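From: Colette Hervieu
To: Rurncombe Home Soap & Salt list
Subject: Re: Bath mats that dry themselves?

On 20th May, Bilal Farah wrote:
> Our cloth mat never dries out and I'm sick of washing it.
> Has anyone tried one of the stone ones? Do they go gray?
> And is 36 dollars silly money?

Bilal, I love mine and I'll talk about stone to anyone who'll listen! I bought the big mat from Pumska in February and paid less than that – 25 in their sale – and it has been under our feet every day. Water just vanishes into it. My son stands there and watches his footprints go.

It did get dull after a while. Fine sandpaper, light circles, a rinse, then stand it on edge overnight with a window open. Ten minutes' work and so satisfying. No soap or fabric softener, they clog the pores.

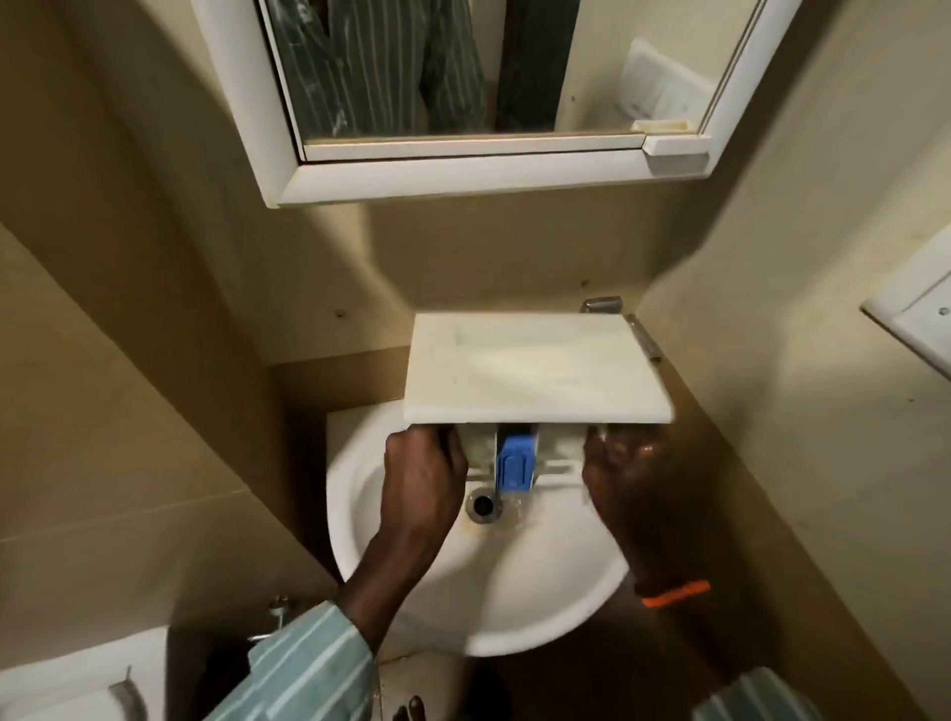

A pale stone slab held over the basin.

The small ones are great too, under a soap dish or a toothbrush cup. Minavano has them for 10, and I'm tempted to get one for the kitchen sponge as well (my sister swears by hers).

One warning – they crack if you drop them on tile. Ask me how I know!

Colette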